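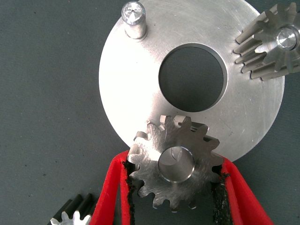
A spur gear held between padded gripper fingers, with a large metal disc behind it.

Write the rule for the pads first
By Anjani Tjoa
2 Sep 2018

Most of the rules I have been asked to read for small robot assembly cells are about the arm. How fast it may move, how far it may reach, who may stand near it and what has to happen before somebody opens the gate. Those rules are needed and I have no wish to cut them. But the part of the cell that touches the product gets a line or two, usually "inspect gripper regularly," and I think that line should be thrown out.

Regularly means whatever the person on shift wants it to mean. At Wukwood, where I spent most of June going through work instructions, one shift took it as every morning and another took it as when something drops. Both could say they were following the rule.

Foam and rubber pads wear. Gear teeth are hard on them, and small bits come away at the edges. A crumb of pad on the bench is a cleaning job. A crumb between two gears is a quality problem, and it may not show up until the unit is closed and running at the customer's end. A pad that has lost material also lets a part sit a little crooked, and a gear has to go down square over its pin.

My proposal is a short written rule with a number in it. The Judeck line changes pads every 3000 picks, worn or not, and logs the change. I don't claim 3000 is right for anybody else. Soft pads on sharp teeth may need far fewer. What matters is that the number is written down, that the controller counts it, and that the cell stops when it gets there. Before Judeck had the rule, one set of pads was pulled at 1461 picks, and the only record of why was the word "bad."

The second part of the rule should cover the bench. Loose gears get set down wherever there is room, and a gripper or a sleeve can knock them. Mark a place for parts waiting and a place for parts rejected, and keep both clear of the finger path. That costs some tape.

The objection I hear most came from the people at Pruteo, who said a fixed count wastes good pads. It does, sometimes. A pad change there takes almost 45 seconds. I have watched a team at Penrose spend 2 days opening finished gearboxes to look for black specks, and I would take the wasted pads.

Others say the operator's judgment should be trusted. I agree, and a good rule leaves room for it – anyone can change pads early, and should write down what they saw. Nobody should be able to change them late.

If your cell has a gripper sheet, read it this week. If it says "regularly," ask two operators separately what they do, and bring both answers to whoever signs the sheet.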